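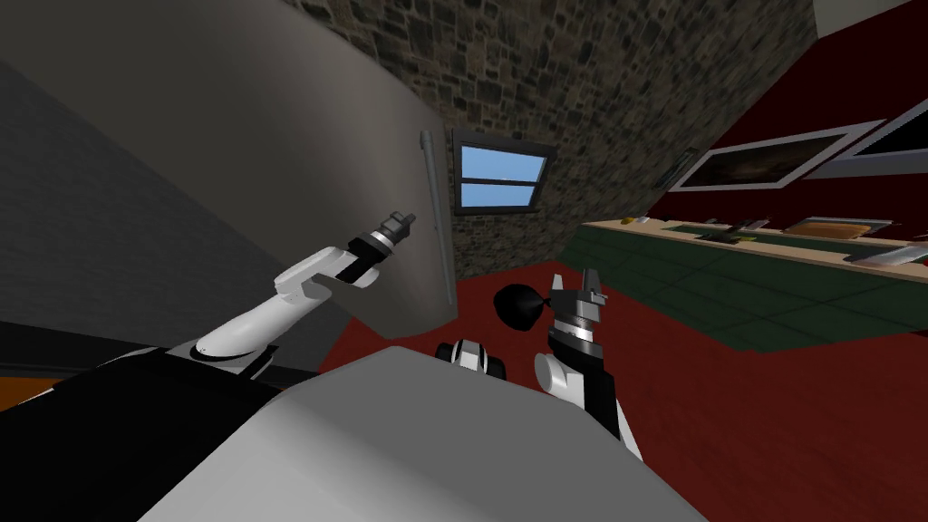
Figure 7. Simulated kitchen, robot's own view. The left gripper is at the inner edge of the refrigerator door, with the right arm held back.

5.2 Where the planner spends its time

I'll start with the door, since that's where I lost most of the winter. Our planner (we call it Kelmendi, after the street the lab used to be on) treats each arm as its own problem and then checks the two answers against each other. For picking things up off a counter that works great. For the refrigerator in Figure 7 it was awful at first, and I spent a good part of December staring at logs to find out why.

The trouble was the arm that had nothing to do. The left gripper has to stay close to the door edge through the whole swing, so its options are narrow. The right arm can go pretty much anywhere, and the old cost function let it! It would drift toward the door, the pair check would fail, and we'd throw out a perfectly good left-arm path along with the bad right-arm one. Out of 1000 door episodes in the Bosmont kitchen set, 727 had at least one full restart of this kind.

Shona Tamihana suggested we stop planning the free arm until the busy arm has a path. So now the left arm goes first, we sweep the volume it needs, and the right arm only gets asked to stay out of that volume. If its current pose is already fine, it just holds. I was sure this would cost us on tasks where both arms matter (handing over a bowl, say), so we kept the old joint check as a fallback, and it kicks in after 2000 failed samples.

The other fix is duller. The collision model for the door was one box, handle included, and the box was too fat at the inner edge, exactly where we want the fingers. Splitting it into a panel and a separate thin handle gave the gripper room to get in. I should have tried that first, but I was convinced the sampler was to blame and didn't look at the geometry for weeks.

We haven't tuned any of this for drawers yet. Sliding joints need a different sweep, and the version in the Cliltberg branch is still too slow to report on.

Related items
Nuviditz: a small scene format for jointed furniture
Swept volumes for two-arm planning, workshop notes
Bosmont kitchen set, release notes

Contact the authors | Copyright remains with the authors | Back to top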